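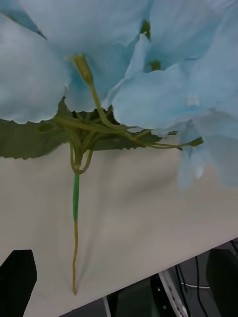 According to one operator who finished a term with us in September, the first week goes to learning how slowly a hand should move, and the work becomes pleasant once that has settled in. Another, writing in the exit survey, put it less gently: "I wish the posting had told me how much of the day is spent repeating a pickup that already looked fine to me." The present posting has been revised with both remarks in mind.

**Teleoperation Demonstrators, Thin and Flexible Objects**
Trellness, Emdale site
6 positions, fixed term, part time

Trellness invites applications from persons wishing to record manipulation demonstrations for the Caldeira collection. Demonstrators guide a two-finger gripper through short tasks with objects that bend, snag, or shift when touched: artificial flowers, cords, ribbon, folded cloth. The recordings are used to train a control policy. No part of the work involves programming.

The collection holds 1,084 accepted episodes at present. Of these, 509 concern stemmed objects, and it is in this category that further examples are most needed. Grasps on a bare wire stem are underrepresented compared with grasps on a wrapped one, and approaches from the left are scarce.

**Duties**

- Record episodes according to the task sheet for the shift, beginning each from the start pose given there
- Vary the placement and orientation of the object between episodes as directed
- Mark each episode as complete, failed, or recovered, and enter a short note for any recovery
- Keep failed attempts in the record. Deleting them is not permitted
- Review a portion of another demonstrator's episodes at the end of the shift
- Report worn finger pads, loose cables, or a drifting wrist view to the shift lead before continuing

**Requirements**

Applicants must be at least 18 years of age and legally authorized to work. Steady use of both hands is needed for the standard controller; an alternative controller is available on request. Normal or corrected vision is required for the wrist camera feed. Prior experience with robots is neither required nor preferred. Past demonstrators have come from floristry, sewing, dental labs, and school kitchens.

**Hours and Pay**

Shifts last about four hours, with a break at the midpoint. Training is paid at the full hourly rate, which is stated in the offer letter. Pay does not depend on the number of episodes recorded or on the share accepted.

**Data and Privacy**

The system stores gripper motion, controller input, and camera views of the work surface. Audio is not recorded. Demonstrators are identified in the collection by a code, and the key is held by Rudent, our payroll contractor, separately from the recordings.

**How to Apply**

Submit a one-page letter and a list of available shifts through the Trellness careers page, under the heading Caldeira. Selected applicants will be invited to a trial session at Emdale lasting 2 hours, for which they will be paid. Applications received after 5:00 p.m. on the closing day shown on that page will be held for the next intake.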